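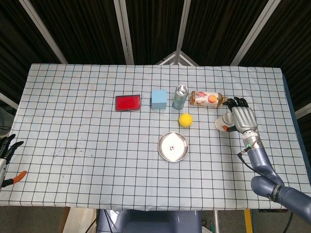 Learning to space a table evenly takes patience, and I like to start people on a checked cloth, smoothed from the middle outward. Use whatever you have in the house for practice. A white cloth with thin black lines does nicely, and a round steel plate toward the front gives you something to measure from, with the taller things in a row behind it. Follow one line across with your finger, then nudge each piece up to it — slowly, dear, there's no rush at all!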